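4. Standing, levelling and fixing the chest

This section covers the Gilchrist chest of drawers once the carcass is built and the back panel is on. If the back panel is still loose, go back to section 3. The drawers should be out of the chest and stacked somewhere they won't be knocked.

You will need a spirit level, a pencil, a cross-head screwdriver, the bag marked 367 (strap, bracket and short screws) and a wall fixing that suits your wall. Wall fixings are not in the box. A hardware shop will sell you the right kind if you can tell them what the wall is made of.

4.1 Choosing the place

Stand the chest against a solid wall where the drawers can open fully. Allow at least 12 cm between the side of the chest and any radiator. Do not stand it over a floor vent or in front of a socket you need to reach.

Check for pipes and cables before you drill. Switches and sockets usually have cables running straight up or straight down from them, and sometimes sideways as well.

Note: If the room has a skirting board, the back of the chest will stand away from the wall by the thickness of the board. The strap is long enough to allow for this. Do not cut the skirting.

4.2 Levelling

1. Move the chest to its place. Lift it with one person at each end. Do not drag it, as this can pull the feet out of their sockets.
2. Lay the spirit level along the front edge of the top, then from front to back at each end.
3. Turn the adjustable feet to raise or lower the corners. Clockwise lowers the corner and anticlockwise raises it. Tilt the chest slightly to take the weight off the foot you are turning.
4. Keep at least 2 turns of thread inside the socket. If a foot needs to come out further than that, put a packing piece under it instead.
5. Push down on each corner in turn. If the chest rocks, find the foot that is off the floor and bring it down until it touches.
6. Check the level again with the drawers in. The extra weight can settle the chest on carpet or on soft boards.

On thick carpet, leave the chest for a day with the drawers in before you do the final check. Gripper rods near the wall can hold the back feet higher than the front ones, so the chest leans forward. Pull it out until the back feet are clear of the rod, or pack the front.

4.3 Fixing to the wall

CAUTION: The chest must be fixed to the wall before it is used. An unfixed chest can tip forward if several drawers are open or if a child climbs on it.

1. Screw the bracket to the underside of the top, at the back, using two short screws from bag 367. The holes are already drilled.
2. Thread the strap through the bracket with the teeth facing down.
3. Hold the free end against the wall and mark the hole with a pencil. The mark should be a little below the height of the top.
4. Move the chest forward and drill the wall to suit your fixing.
5. Fix the wall plate and tighten it by hand. Do not use a power driver for the last few turns.
6. Push the chest back, pass the strap through the wall plate and pull it tight.
7. Take hold of the top and pull forward gently. The chest should not move. If the plate shifts in the wall, take it out and use a stronger fixing.

Renters should ask the landlord before drilling. The wall plate leaves one hole, which can be filled when you move out.

4.4 Fitting the drawers

Start with the bottom drawer and work up. Pull both runners forward, set the drawer on them and push it in until it clicks on both sides. If only one side clicks, take the drawer out and try again. Forcing it will bend the runner.

The front of each drawer can be moved slightly with the cam inside it. Set the bottom front first and line up the others to it. Half a turn is normally enough.

4.5 The top surface
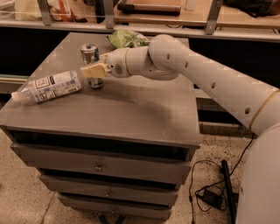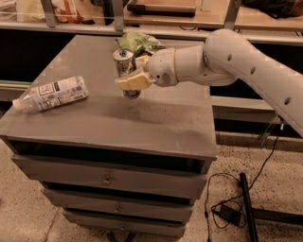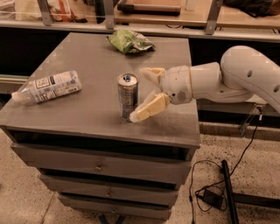

Glenys Goodwin: My chest was level in April and by the time the heating went on it had dropped at the left front corner. The floorboards are old. Is it all right to adjust the feet with the strap still tight?

Declan Tapsell, Pralach customer help: Slacken the strap first. Lift the tab on the wall plate, let out a little of the strap, turn the foot, check with the level and pull the strap tight again. Don't leave it slack overnight. If the same corner keeps dropping, put a flat packing piece under that foot to spread the load on the board.

The top can carry up to 13 kg, spread evenly. Put heavy items towards the back. Stand hot things on a mat and wipe up spills the same day, going with the grain. For dust, use a dry cloth. For marks, use a cloth wrung out in warm water with a drop of washing-up liquid, then dry the surface. Do not use bleach, spray polish or scouring cream.

4.6 Checking later

Check the strap and wall plate after the first month, then twice a year. Check them as well after moving the chest, after decorating and after changing the carpet.

If a drawer begins to stick, check the level before you touch the runners. Most sticking comes from a carcass that has gone out of square, and levelling the feet will clear it. If the drawer still sticks, take it out and look for grit or a loose screw in the runner. Do not oil the runners.

Spare feet and straps can be ordered using the form in section 7. Quote the bag number and the model name. Straps from the older Devano range are shorter and must not be used with this chest.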